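4 开放式搁架上的混合摆放

4.1 本节的问题

上一节讨论了带门的柜子。带门的柜子有一个特点：门关上以后，里面的东西对家里的其他人和客人都是不可见的，所以柜内的次序主要由使用的人自己决定。本节转向没有门的搁架。在Tuvside住宅区的住户中，这种搁架很常见，它常常放在卧室和浴室之间的过道，或者放在只有一个房间的住所里，同时承担书架、洗漱架和小餐具架的任务。

我们想回答两个问题。第一，当不同用途的物品放在同一块层板上时，住户按照什么原则给它们分配位置。第二，这些位置在一段时间以后是否保持，如果改变，先改变的是哪一类物品。

关于家庭收纳的文献多数以房间为单位，例如厨房的收纳、儿童房的收纳。这样的单位对大的住宅是方便的，但是对小住宅不太合适，因为在小住宅里房间的名称和房间里发生的事情不完全对应。我们因此把一块层板当作最小的观察单位。一块层板有前沿、后部、左端和右端，有上面一层和下面一层作为邻居，这些已经足够描述我们关心的多数现象。

4.2 材料与记录方法

本节的材料来自59户家庭，一共100个搁架。选择家庭的条件有三个：住所的面积属于该住宅区的小户型；家里至少有一个没有门的搁架；搁架上的物品属于两种以上的用途。只放书的书架和只放鞋的鞋架没有进入本节，它们在第五节另外讨论。

搁架的材料以木头为主，也有金属和塑料的。一部分是Bultell品牌的成品，由住户自己组装；一部分是从前的住户留下的；还有少数是住户自己用旧板材做的。我们没有发现材料和摆放方式之间有清楚的关系，所以后文一般不区分材料。层板的深度则有明显的影响，这一点在4.4中说明。

每个搁架记录两次，第一次在夏季，第二次在十二月。记录员站在搁架前面，从左到右、从前到后写下每一件物品的名称、大致形状、主要颜色、站立或平放的姿势，以及它和相邻物品的关系。两次合计，记录表中的物品超过3000件。成组的小物品，例如一盒棉签，算作一件。

记录表使用的类别是在预备调查中形成的，我们把这套类别称为Koltus表。表中有六个类别：纺织品、瓶类和管类、有盖的小容器、纸盒、书册、收纳用具。最后一个类别指的是为了安排其他物品而存在的东西，例如隔板、小筐和立式的架子。在预备调查中我们曾经把收纳用具算作搁架的一部分，后来觉得不妥，因为住户会移动它们，也会把它们拿走，它们的行为更像物品。

记录以后，我们和每户的一位成员做一次谈话，所以谈话的数量也是59次。谈话没有固定的问卷，只有一个固定的开头：请对方从搁架上选一件东西，说说它为什么在这个位置。这个开头的效果比我们预计的好。多数人选了第一件以后，会自己接着说第二件和第三件，有的人还会一边说一边把东西放到另外的地方。遇到这种情况，我们以谈话开始以前的记录为准。

两位记录员在开始阶段对同一批搁架做了独立的记录，然后比较。分歧主要出现在瓶类和有盖的小容器之间。一个带圆盖的矮瓶子，有人写作瓶，有人写作容器。我们后来规定：高度大于宽度的写作瓶，其他的写作容器。这个规定有一点机械，但是它减少了争论。

4.3 前沿与后部

在全部搁架中，最稳定的规律和前后有关。高的、硬的、可以自己站立的物品在后部，矮的或者软的物品在前沿。这个规律看起来是很自然的，因为反过来放的话，后面的东西就看不见了。但是谈话告诉我们，住户自己很少用“看得见”来解释。他们更常用的词是“拿得到”。

毛巾是一个好的例子。毛巾每天都要用，用完以后又要放回去，它在搁架上的位置因此比别的物品更容易改变。住户一般不愿意把毛巾塞到瓶子后面，因为取毛巾的时候会碰倒瓶子。于是毛巾叠好以后放在瓶子的前面，有时一部分伸出层板的边缘。有一位住户的说法是，毛巾放在前面，“手不用想”。我们认为这句话值得注意。它说明前沿的位置对应一种不需要选择的动作，后部的位置则要求人先看一看，再决定手从哪里进去。

叠好的毛巾也很少和层板的边平行。在我们的记录中，斜放是多数。叠的时候大家都很认真，边对着边，角对着角，但是放到层板上的时候只是一个放下的动作，没有第二次的调整。我们问过几位住户，斜放会不会让他们觉得不整齐。回答大致相同：毛巾叠了就是整齐的，方向没有关系。由此可以看到，整齐在他们那里首先是物品自己的状态，然后才是物品和家具之间的关系。这和收纳类书籍中的说法有一些距离，那些书一般要求物品的边和家具的边一致。

瓶类在后部也有自己的次序。我们原来假设瓶子会按照用途排列，洗头发的在一起，洗衣服的在一起。实际的记录只支持一部分。更常见的情况是，瓶子按照拿来的时间排列：新买的放在有空的地方，旧的不动。只有当空的地方没有了，住户才会重新排列一次，而这一次排列往往也是一次清理，快用完的瓶子会被合并或者扔掉。在两次记录之间，差不多一半的家庭做过这样的清理。

颜色在谈话中也会出现，不过它的作用需要小心地判断。有几户的搁架上，瓶子和毛巾是相近的颜色，看起来像是特别安排的。问了以后知道，有的确实是安排的，有的只是因为家里的人喜欢这个颜色，买什么都买这个颜色。从搁架本身无法分辨这两种情况，所以我们在Koltus表中只记录颜色，不对颜色做任何推断。

4.4 深度的影响

层板的深度决定了可以放几排。浅的层板只能放一排，这时前后的区别消失，住户改用左右的区别，常用的在靠近门的一端，不常用的在另一端。深的层板可以放两排甚至三排，前后的区别就很清楚，同时也产生一个新的问题，就是最后一排的物品会被忘记。

对于被忘记的物品，我们在谈话中有时会得到很有意思的反应。记录员读出清单，住户说家里没有这个东西，然后走过去看，发现是有的。这些物品大多是纸盒和小瓶。书册很少被忘记，即使它在很深的地方，大概是因为书的高度超过前排，书脊上的字又总是对着外面。

深的层板还有一个结果：它给斜放和倾斜留下了空间。一个又高又窄的纸盒，如果左右没有东西夹住，会慢慢地靠到旁边的物品上。住户一般不去改正，只要它不倒下来。我们在记录表上原来没有“倾斜”这一项，做了一段时间以后才加上，因此最早的几户没有这一项的数据，这是本研究的一个缺点。

4.5 书册和纸盒的支撑作用

混合摆放的搁架上，书册除了供人阅读，还有一个作用，就是做一面小的墙。大开本的硬面书尤其适合。它们立在层板的一端或者靠近一端的地方，别的东西可以靠在上面。有一户人家明确地说，架子上的两本大书已经很久没有人打开，放在那里是因为旁边的盒子需要它们。另一户把书拿走以后，整排的东西在几天之内都歪了，后来只好放回去。

纸盒的情况比较复杂。纸盒有时是装着东西的，有时是空的，从外面不能知道。在Koltus表中，纸盒按照外形记录，不打开。我们作这个决定有两个考虑，一个是尊重住户的隐私，另一个是我们研究的是位置，不是内容。但是谈话中住户常常主动打开盒子。空盒子的比例比我们想的要高，保留空盒子的理由也很多：以后搬家要用，退货要用，盒子很好看，或者只是没有想到要扔。

书册和纸盒在形状上相近，都是直立的长方形，住户常把它们放在一起。这样放的时候，类别的界线其实是形状的界线。一本书和一个盒子的用途没有关系，可是它们站在一起比一本书和一个瓶子站在一起更稳。我们把这种情况称为“同形相邻”。在第二次记录中，同形相邻的物品留在原来位置的可能性，高于其他相邻关系的物品。

4.6 收纳用具的位置

收纳用具的本来目的是把一块层板分成几个小的区域。最常见的是立式的隔板，一般几片排成一排，可以放信件、薄的册子、盘子或者叠得很窄的衣物。卖家设计这种隔板的时候多半想到的是书桌，但是在Tuvside，它出现在各种地方，包括浴室旁边的架子。

我们注意到隔板常常在层板的一端，很少在正中。住户的解释是，放在中间会把层板切成两半，两边都放不下大的东西。放在一端，剩下的就是一块完整的空间。按照这个逻辑，隔板占一端，书册占另一端或者接近另一端，中间留给瓶子、小容器和毛巾。这种三段式的安排在深的层板上特别多，在浅的层板上比较少。

隔板前面的地方是一个值得讨论的区域。从原则上说，这里应该空着，否则隔板之间的东西不容易抽出来。可是实际上这里经常放着东西，而且多数是软的东西。软的东西挡住隔板，但是手一推就让开，所以住户不觉得它是障碍。如果同一个位置放的是玻璃瓶，他们就会觉得不方便。可见一件物品是不是障碍，和它占多大的地方关系不大，和它容易不容易被推开关系比较大。

4.7 上层与下层

前面的讨论都是在同一块层板上。上下层之间的分配有另外的规律。在腰部以上的层板，物品的种类多，密度也高。在比较低的层板，密度一般较低，常常只有少量的物品，彼此的距离也大。住户说，低的地方要弯腰，所以不愿意放每天用的东西；但是低的地方也容易放下东西，手里拿着什么，随便就放在那里了。

这两种说法好像是互相矛盾的，实际上说的是两个不同的动作。取的时候，人要避开低的层板；放的时候，人并不避开它。结果低的层板上会出现一些和周围没有关系的单件物品。我们把它们叫做“散件”。散件最常见的是管类，其次是小瓶。管类的物品有一个方便的地方，很多软管的盖子是平的，可以盖子朝下站立，占的面积很小，几乎在任何空处都可以放。

散件在两次记录之间的变化最大。在第一次记录时出现的散件，到十二月多数已经不在原来的位置。它们或者回到同类的物品中间，或者用完了，或者移到了另外的房间。新的散件又出现在相近的地方。也就是说，具体的物品在变，放散件的地方却不太变。有一户的下层中部，第一次是一支护手霜，第二次是一瓶胶水，住户对这两件东西都说“暂时放一下”。

对于散件应该怎么评价，我们的看法和一部分收纳研究不同。那些研究把散件看作秩序的失败。我们倾向于认为，一个搁架需要有一块这样的地方，让还没有决定的东西停留。在Czerwiński楼的几户人家里，搁架上完全没有空处，散件于是转移到椅子、窗台和床边，住户对这种情况的不满反而更大。当然，这几户的数量很少，只能作为一个提示。

4.8 有盖的小容器

餐具出现在混合的搁架上，开始时让我们感到意外。出现的一般不是成套的碗盘，是单独的一件，例如糖罐、茶杯或者带碟子的有盖小碗。它们的用途多数已经改变，里面放的是耳环、钥匙、硬币、药片，也有什么都不放的。

这类容器的位置有两个特点。第一，它一般在层板的中部，左右和别的物品保持一点距离。第二，它在两次记录之间移动得很少。住户的理由常常和东西的来历有关，是家里长辈给的，或者是从以前的城市带来的。怕打破也是一个理由，所以周围要留出一点地方，让手可以从两边拿住。下面带一只碟子的容器，又自然地多占了一圈面积，碟子起到了保持距离的作用。

我们曾经考虑把这类物品单独称为“纪念品”，最后没有这样做。原因是纪念和使用在这里很难分开。一只放钥匙的旧糖罐，每天要打开两次，同时它也是祖母的糖罐。Koltus表只记录外形和位置，这样的处理比较保守，但是不会说得太多。

4.9 小结以前的几点限制

以上的规律来自一个住宅区，房子的年代和户型都相近，不能直接用于其他的地方。两次记录都在白天进行，早晨和晚上搁架上的情况可能不同，特别是毛巾和管类。住户知道我们要来，有些人也许事先整理过，虽然我们在约定时间时请他们不要整理。谈话使用的语言对一部分住户和一位记录员来说都不是母语，一些细小的意思可能没有传达清楚。引用的句子都经过翻译，译文在2022-02-11又核对了一次。

另外，我们没有测量重量。有的住户提到，重的东西要放在下面，不然架子会摇。这个因素在高的搁架上应该是重要的，以后的工作需要把它加进去。

4.10 一个层板的例子

图4的木制搁架可以用来把前面的几个概念放在一起看。上层的左侧是一排灰色的立式隔板，共四片，带有木头的框架，属于4.6所说的收纳用具占一侧的安排。隔板的前面斜放着一条叠好的宝蓝色毛巾，在层板的边缘上。毛巾后面是瓶类，有白色的，有白蓝两色的，也有一个较高的半透明青绿色瓶子，符合软的在前、硬的在后的次序。

再往右是一只带碟子的奶油色有盖小瓷器，然后是一个高的白色纸盒一样的直立盒子和两本立着的大书。盒子略有倾斜，和书形成4.5中的同形相邻。下层靠近中部的地方，一支白色渐变到蓝色的软管盖子朝下站着，按照Koltus表写作管类；它是否算作散件，要由第二次记录来决定，单看一次是不够的。

如果只按照用途来分，毛巾、瓶子、瓷器和书很难写进同一个类别，读者可能会说这块层板没有次序。按照前后、形状和可以推开的程度来读，它的次序就比较清楚。下一节讨论只放一类物品的搁架时，我们仍然使用这三个标准。

图4 混合摆放的木制搁架，上层与下层
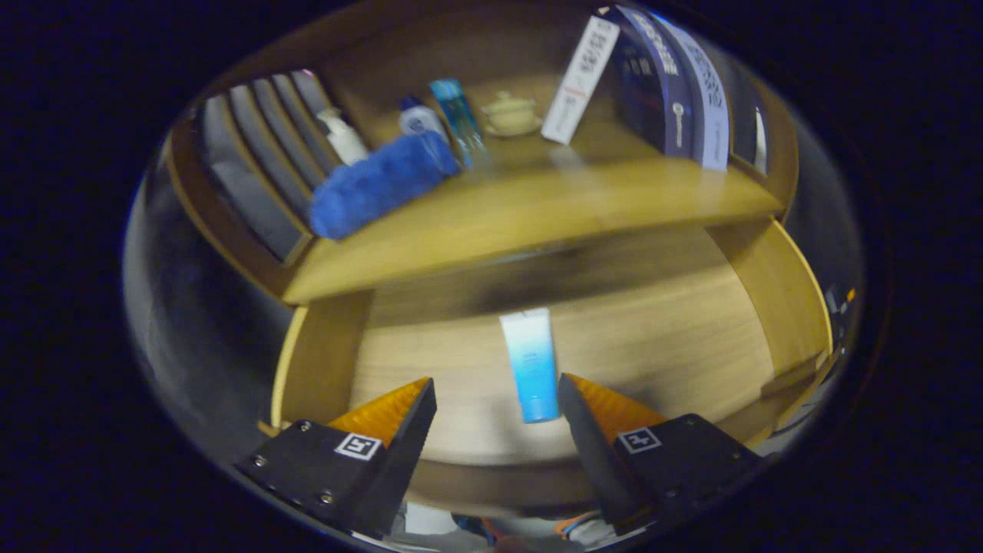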